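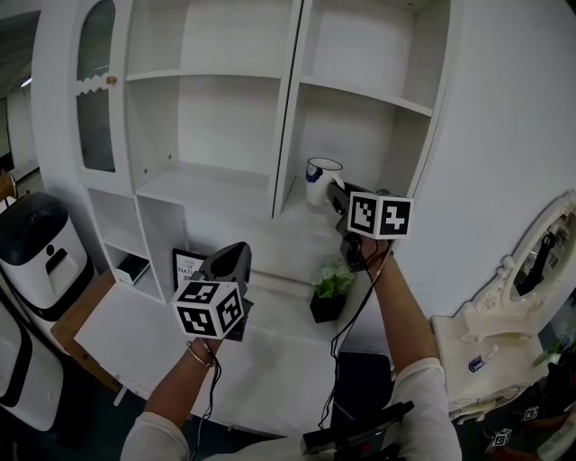 The white cabinet, with the arched door at upper left.

Re-waxing a cotton jacket, second attempt

The coat is a waxed cotton field jacket by Femurano, bought used at Kemberg for 86 dollars. The label gives a style number, 676, and no date. The shell is dark olive, the lining is a plain brown check, and the main zipper runs two ways. There was one repair when I bought it, a darn at the left cuff in thread a shade too green. I have left that alone.

My first attempt at re-waxing it was in June and went badly. I put the wax on too thick, used a hair dryer on the high setting, and stopped when the surface looked even. It looked even while it was warm. By the next morning there were pale streaks across both shoulders and a ridge of hard wax along every seam. I wore it that way for a while, and it left a mark on a car seat that I am still being told about.

Before doing anything else I wrote to Efthymia Kokkinos, who alters and repairs outerwear and has more patience with old cotton than I do. Her answer was short. Take the extra wax off first. Do not wash the coat in a machine. Work on one panel at a time and finish it before starting the next.

Taking it off: I laid the jacket flat with a towel inside the body and scraped the seams with the edge of an old plastic card. Then I warmed each panel on the low setting and pressed brown paper over it. The paper picks up wax and goes clear in patches. I changed the paper when it stopped taking any more. The shoulders needed the most passes. The sleeves were close to dry already, with white crease lines at the elbow where the finish had cracked.

Cleaning: cold water and a sponge, no soap. Soap leaves a film that keeps new wax from going into the cloth. The collar is corduroy, so I used a dry brush on it and kept the water away. I then hung the jacket on a wide hanger with the pockets turned out and left it until the lining felt dry at the hem, where it is double.

Waxing: I used the Mirkico tin, the soft one. The bar is cheaper but has to be rubbed on hard, and I don't like what that does to the nap around the pocket flaps. Stand the tin in a bowl of hot water until the wax is liquid at the edges. Put it on with a piece of old T-shirt folded to the size of a matchbox. Very little goes on the cloth at once. The color should go darker as you rub, and there should be no shine. If there is shine, there is too much wax.

Order of work:
Back panel
Shoulders and yoke
Sleeves, outer side first
Fronts
Pocket flaps and storm flap
Seams, last, with whatever is left on the cloth

I kept wax off the zipper tape, the inside of the hand pockets, and the corduroy. The storm flap gets wax on the outer face only.

Each panel got 2 rounds of low heat with a wipe after each. The wipe is what I skipped in June. It takes off the wax that has not gone in, and there is more of it than you would expect.

The jacket weighed 284 grams less after scraping and drying than it did before I started, going by the kitchen scale. Part of that is dirt. I didn't weigh it again after waxing, which I regret.

Result so far: the streaks on the shoulders are gone. One elbow still shows a faint crease line in side light. Water beads on the back and runs off the yoke, but soaks in a little at the left cuff around the darn, where the thread is probably not cotton. I may redo that with a proper match. Daichi Ebihara has offered me a spool of olive that he used on his own coat.

It still smells like a candle. I am wearing it over a gray wool crewneck and straight jeans, and keeping it off light-colored seats.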